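業務用アップライト掃除機「Tullora」使用評価

4月6日 Putari 施設用品評価室

印刷する | メールで送る

当室では、事務所および宿泊研修施設の床清掃に用いる機器の評価を継続して実施している。本稿では、Engström社の業務用アップライト掃除機「Tullora」について、11週間の使用結果を報告する。比較対象には、従来から各施設で使用しているTrirnent社のキャニスター型を用いた。評価に用いた機体は、いずれも当室が通常の販売経路で購入したものである。

評価の対象とした床面積は合計3,727平方メートルであり、大部分がタイルカーペット、残りが塩化ビニル系の床材と玄関ホールの石材である。清掃は各施設の担当者が通常の作業手順に従って行い、当室は作業記録の様式を定めるにとどめた。そのため、以下の所見には担当者ごとの習熟度の差が含まれている。

1 集じん性能

タイルカーペットにおける集じん性能は良好である。パイルの短い製品では、往復一回でおおむね十分な仕上がりが得られた。ループパイルの目に入り込んだ砂については、ブラシの回転を「強」に切り替える必要があったが、Trirnentで同じ箇所を処理する場合に比べ、作業者がかがむ回数は明らかに少ない。

なお、濃淡のある柄のカーペットでは、清掃の前後を目視で判別することが難しい。作業漏れを防ぐため、評価期間中は区画ごとに開始位置と進行方向をあらかじめ定めた。柄の流れに沿って進むか、直交して進むかによる集じん量の差は認められなかったが、進行方向をそろえた区画では重複作業が減少している。

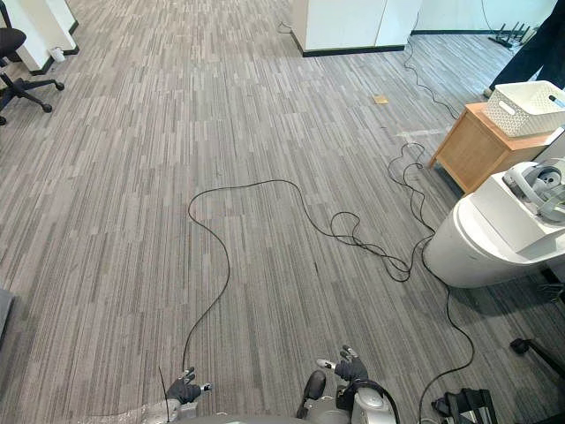
灰色系の筋模様が入ったタイルカーペットの床面

タイルの継ぎ目については注意を要する。施工から年数を経た区画では角がわずかに浮いている箇所があり、ブラシが継ぎ目を引き起こした事例が報告された。製品の欠陥とまではいえないが、ヘッドの高さ調整が三段階しかなく、最も高い位置でもやや低い。古いカーペットを使用している施設では、導入前に床面の点検を行うことが望ましい。

2 騒音

「標準」運転時の音は低く、執務時間中の使用に支障があるとの意見は少なかった。「強」では高い成分が目立ち、会議室に隣接する廊下では作業時間を変更した施設がある。利用者に対して実施した聞き取りでは、89パーセントが「気にならない」または「あまり気にならない」と回答した。ただし、この聞き取りは主に「標準」運転時を対象としたものであり、「強」を常用する施設にそのまま当てはめることはできない。

3 取り回し

本体の重量は同種の製品として平均的であるが、重心が低いため、直線の多い廊下や広い執務室では軽く感じられる。一方、家具の密集した部屋では方向転換に手間がかかる。ヘッドの幅が広く、机の脚の間に入らない場合は付属の延長管に切り替えることになるが、その着脱に両手を要する点は改善を求めたい。

宿泊室では評価が分かれた。寝台の下には本体を倒した状態で差し込むことができ、奥の壁際まで届く。しかし、洗面台まわりのように床の形が入り組んだ箇所では、ヘッドの角が台の側面に当たりやすい。前面には緩衝材が設けられているものの、側面にはない。石材や塗装仕上げの家具を備えた施設では、市販の保護材を側面に貼付して使用する例が見られた。
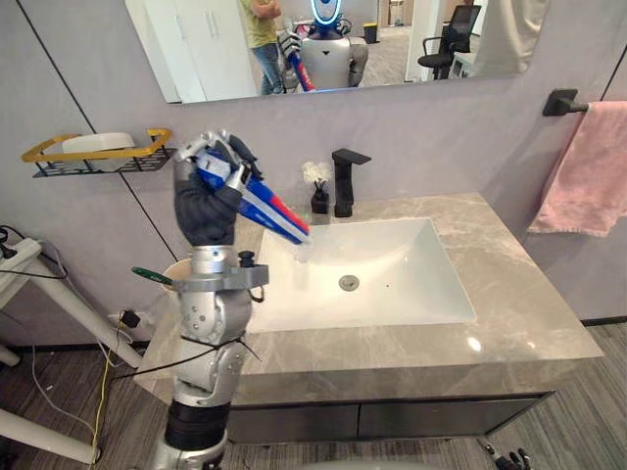

電源コードの長さは、一室ごとに差込口を替える使い方であれば不足しない。廊下を続けて清掃する場合には途中で差し替えが必要となり、その間に作業が中断する。コードを掛けるフックは上下二か所にあり、上側のみが回転する。巻き取りの速さという点では、自動巻き取り式のTrirnentに及ばない。

4 保守および消耗品

集じん容器は紙パック式である。交換の時期は前面の表示窓で確認できるが、表示が赤に変わってからも吸引力はしばらく維持されるため、交換が遅れる傾向があった。各施設には、表示の色にかかわらず週の決まった曜日に点検を行うよう依頼した。

回転ブラシの取り外しに工具は不要である。絡まった糸くずや毛髪の除去は容易であり、清掃担当者からの評価が最も高かった項目である。ブラシ本体の摩耗については、累計で約400時間使用した機体においても交換を要する状態には至っていない。駆動ベルトは一施設で交換を行ったが、取扱説明書の図が小さく、張り具合の確認方法が分かりにくいとの指摘があった。

排気フィルターは水洗いが可能である。十分に乾燥させてから取り付ける必要があるため、毎日使用する施設では予備を一組備えておくとよい。予備品の注文から納品までの期間は施設によって異なり、離島の施設では作業計画に影響が生じた。

5 総合所見

Tulloraは、タイルカーペットを主体とする広い床面の日常清掃に適した機種である。集じん性能とブラシの保守性は従来機を上回り、作業者の姿勢への負担も軽い。当室は、執務室および廊下の清掃用として本機を推奨品目に加える。

宿泊室については、当面Trirnentとの併用が妥当と判断する。一台で全館を清掃しようとした施設では、室内の細部を手作業で補うこととなり、全体の所要時間は短縮されなかった。併用した施設では、廊下をTulloraで先に終え、その後に各室へ入る手順が定着している。

購入にあたっては、側面の保護材、予備の排気フィルター、および駆動ベルトを同時に手配されたい。標準付属品のうち布張り用ノズルは使用頻度が低く、付属品を省いた構成を選択しても差し支えない。

高さ調整の段階数と側面の緩衝材については、製造元に意見書を送付した。回答を受領し次第、本稿に追記する。

最終更新:6月

印刷する | メールで送る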